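Section 4: Weighing Portions on the Countertop

Before you start, be aware that most portion charts are written by people who don't own the bowl you own. The numbers below assume a kitchen scale on a flat counter and one shallow dish that stays the same from start to finish. Change the dish halfway and you start over.
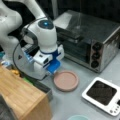

Set-up guide, Mulasard play and practice kitchen
Text: Ornella Colombo. Checked by Cosimo D'Amico, February

4.1 Placing the scale

1. Clear a patch of counter near the toaster oven. The earlier guide said "beside the oven" and left it there. Leave a hand's width between them so the oven door can open.

2. Set the scale down with its buttons facing you. Press lightly on each corner. If it rocks, move it. Folded paper under a foot is often recommended and I have yet to see it last an afternoon.

3. Turn the scale on and wait for zero. If it settles on 3 instead, switch it off and start again. Don't subtract 3 in your head, whatever the quick card says.

CAUTION: Do not keep the scale on top of the oven, even when the oven is off. It will get left there.

4.2 Choosing the bowl

4. Pick one bowl for the whole session. The teal one is shallow enough that you can see what is in it, and a toy carrot lies across it without tipping out. Deeper bowls hold more, but they also hide the display on some scales.
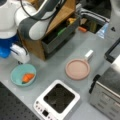 5. Put the empty bowl on the scale and press the tare button. Our Rovton bowl came with a leaflet giving its weight as 200 grams. Weigh yours anyway. Mine was 37 grams off, and the leaflet had no comment on that.

6. Keep everything not being weighed in the wooden crate. Food pieces left on the counter end up counted twice.

NOTE: The crate does not need dividers. The Pace catalog sells a set, part 1491, and after a month with them I can't say what they divide.

4.3 Weighing

7. Lower the food into the middle of the bowl and let go before you read the number. A reading taken with something still touching the bowl is worthless.

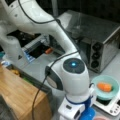 8. Write the number down at once. The scale may shut itself off to save the battery, and the "memory" feature praised on so many boxes tends to remember the wrong thing.

9. Take the food out and check that the display goes back to zero. If it doesn't, tare again and repeat step 7.

4.4 Using a plate as a cover

10. Some charts call for a plate over the bowl between readings. The pink plate has a raised rim, so tare the bowl and plate together if you plan to leave it on. I doubt the cover does much for toy food.
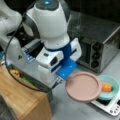

Zinash Wako wrote in from Mikville that she skips the cover altogether, tares the bowl once, and gets the same readings all morning. She would like step 10 removed.

It stays for now, marked optional. Go on to Section 5 for cleaning the scale, and don't put it in the sink.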